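Can a machine tidy up yet? (toys, socks, parts bins, anything)
Posted in: Home and Workshop

hertta_k
Evening all. My sister swears there'll be a robot picking up after her children by June, and I've said I'll believe it when I see it. I do the toy sorting at a charity shop on a Tuesday, so I know what a jumble of little arms and legs is like - lovely job, but my goodness it's fiddly! Is anybody close?

nurhan_duman
Closer than you'd think, Hertta. A metal hand over a bin of superheroes, Captain America flat on his back and the red and gold one under the fingers:
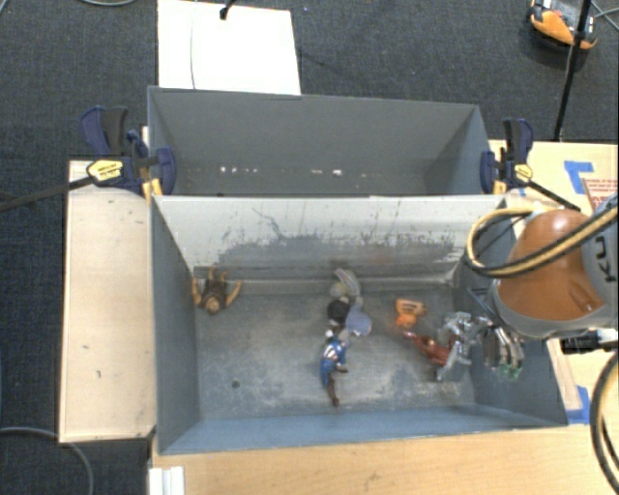

Re: Can a machine tidy up yet?

kirstin_c
Sorry Nurhan, I'm not sold. I spent 17 years packing at Stiron and a new starter could clear a bin like that before her tea cooled. A hand hovering over a toy isn't a toy put away, is it?

nurhan_duman
Fair enough, but your new starter has had a lifetime of picking things up. Loose figures lying any old how, one half across another, are much harder than a row of identical boxes. Look at the ones bunched up in the middle of this one, with the brown chap off by himself near the left wall. 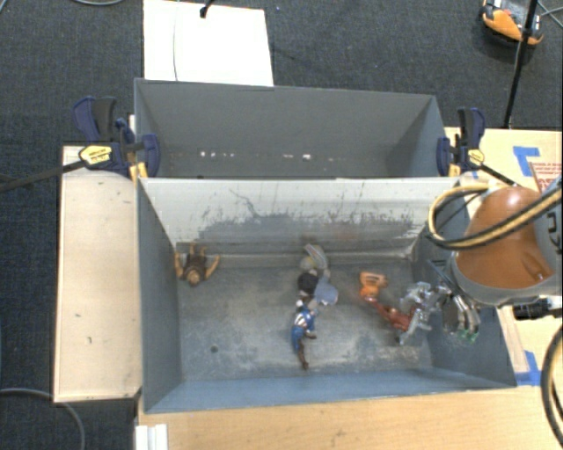
I'd still put my money on the shop floor before the sitting room, mind you. A bin clamped to a table stays where you left it, and my grandson's bedroom never has.

FlorHenao
Agree with that last bit. We've got a Pruvbridge arm at work and it's a treasure with brackets, but give it a mixed tray and someone ends up standing beside it all afternoon.

kirstin_c
Which is my point exactly, Flor! Call me when it can do socks.

hertta_k
Thank you all, I've sent this to my sister. She says she'd settle for five toys a night.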